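How to Check Which Apps Can See Your Phone's Photos

Most phones let an app ask for your whole photo library the first time you share a picture through it. Many people tap Allow and never look at the setting again. Going through the list takes a few minutes, and you can do it without installing anything.

The steps below are for recent phones. Menu names vary a little between models, so use the search box at the top of Settings if you can't find something.

On an iPhone

Open Settings and go to Privacy & Security, then Photos. You will see every app that has asked for access. Tap one to see its current level. Limited Access means the app sees only the pictures you have picked. Full Access means it can read everything, including screenshots and pictures saved from messages.

On an Android phone

Open Settings and find Permission manager, usually under Privacy. Choose Photos and videos. Apps are grouped by whether they are allowed. Tap an app and choose Don't allow, or limit it to selected photos if that choice is offered.

When I did this on my own phone, 25 apps had full access. I use four of them for pictures.

Deciding what to change

Start with apps you haven't opened in months. Remove their access, or delete them. Shopping, banking and delivery apps rarely need the library — for a profile picture or a check deposit, the camera permission is often enough.

Photo editors and backup apps are different. A backup app needs full access to do its job, so the question there is whether you trust the company holding the copies.

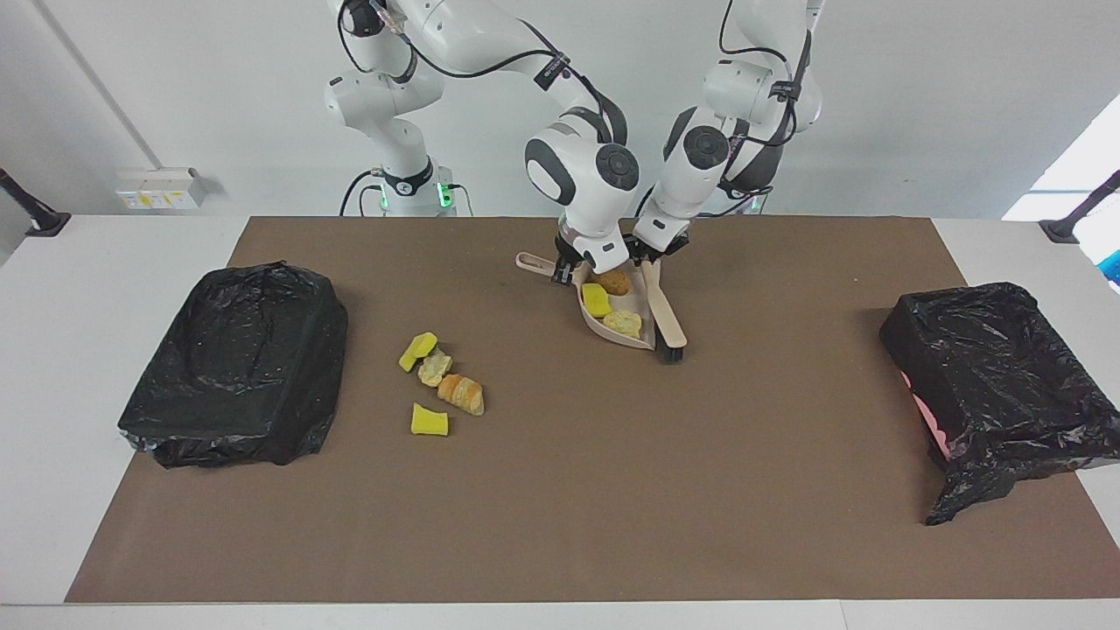
By Shireen Matlala
Edited by Xolani Dlamini

Check location data too

Photos often carry the place where they were taken. Before you send one on an iPhone, tap Share, then Options, and turn off Location. Many Android gallery apps have a similar switch in the share menu or in their settings.

Taking away access does not delete anything an app has already uploaded. For that, sign in to the service, look for its data or privacy page, and delete the files there. Some services keep deleted items in a trash folder for a while, so empty that as well.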